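In Praise of the Small Guesthouse Kitchen

I have been sleeping in other people's houses for a good part of my adult life, and I have come to hold one opinion about lodging more firmly than any other. Give me a shared kitchen over a pool, over a view, over one of those showers with nine nozzles that I never learn to work before checkout. I know this makes me sound like somebody's thrifty aunt (I am somebody's thrifty aunt), but let me try to win you over.

My conversion came in Dudley, at a guesthouse called Tipoki, in March, when the rain had been coming sideways since breakfast. I had booked three nights and stayed eight. The room was plain and clean, with a bed that sagged a little toward the window, and I remember almost nothing else about it. What I remember is the kitchen downstairs, where the owner, Bronwyn Kereama, kept one shelf of the fridge for guests and a drawer of mismatched forks, and where sooner or later every person in the building turned up wanting tea. By the second evening I knew which bus went to the market, which one only claimed to, and how a retired couple from two doors down felt about their son-in-law. You don't get that from a minibar!

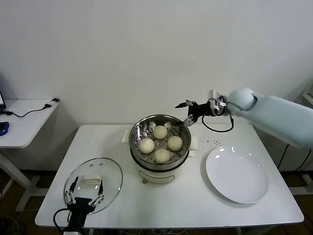

A guest kitchen doesn't have to be grand, and I think owners talk themselves out of having one by picturing a restaurant range and an enormous bill. I've been perfectly happy with a kettle, a sink and one good pan. Even less would do. An electric steamer on a plain white table, with four round buns in the basket and a big plate ready beside it, is as much kitchen as most travelers need at nine at night, when the cafes have closed and they've been on a train since noon. Give me a spot like that and a clean dish towel and I will write you the kind of review that embarrasses my family.

Now, the bigger places have noticed that people like this sort of thing, and they've gone and made a mess of it. I spent a night last year at the Sidance, which has 256 rooms and what it calls a social pantry. The social pantry was a vending machine and two stools. I sat on one of the stools for a while, out of stubbornness, eating crackers, and a man came in, bought a bottle of water and apologized for disturbing me. That was the whole of the social part.

I do understand the other side. Kitchens get dirty, and there is always a guest who fries fish at midnight and goes up to bed. Bronwyn told me she had gone 60 days once without a single person washing the big pot, and she'd ended up hiding it. She also told me she would sooner lose a bedroom than the kitchen, and I've thought about that a good deal — she had only five bedrooms to lose.

What I'd ask of the booking sites is a small thing. When I searched Dorkska for my next trip it offered me 2,668 places to stay, and I could sort them by pillow type, but "kitchen" might mean a full stove or it might mean a kettle on the carpet. Let owners tell us plainly what's there and when we can use it. I'd happily pay a few dollars more a night for a burner and a bit of counter, and I'd bring my own tea.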